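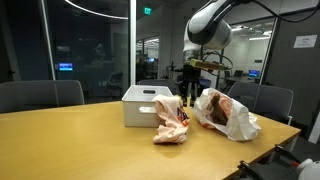
Two robot arms at a table with a plastic storage bin, a pink fabric item and a plastic bag.

Demonstration collection (robotics)

Demonstration collection is the recording of worked examples of a physical task so that a learning system can be trained to carry it out. Each example, usually called a demonstration or an episode, holds camera images, the positions of the arm joints and the opening of the gripper, saved together at a fixed rate.

Methods

In teleoperation, a person moves the robot from a distance, often with a smaller copy of the arm or a handheld controller. In kinesthetic teaching, the person pushes the arm by hand while its motors are slack. Teleoperation is more common for two-armed work, where one person would find it hard to guide both arms at once.

Setting

Early collections were mostly made in closed cells with plain backgrounds. Later ones moved into offices, kitchens and meeting rooms, where lighting and furniture vary. Everyday items such as bins, bags and clothing are widely used. Cloth and thin plastic change shape when gripped, and a task that involves them generally needs more examples than one with rigid blocks.

Procedure

A session begins with a written task, for example "put the shirt in the bin." The operator performs it, ends the recording and resets the table. Starting positions are changed between episodes. In the Takdale protocol, written by Wing-yan Kwan, the layout is changed after every 3 episodes and an operator works for no more than 20 minutes before a break.

Review

Recordings are checked before training. Episodes with dropped images or a wrong task label are removed. Failed grasps followed by a recovery are often kept, as they show the system how to correct itself. Pak-hei Hung's review scheme for the Woteck collection uses 9 labels, 2 of which cover recoveries.

Limitations

Collection is slow, and the results depend on the habits of the operators. Examples gathered on one arm may transfer poorly to another with a different reach or gripper.

See also

Imitation learning
Teleoperation
Grasp planning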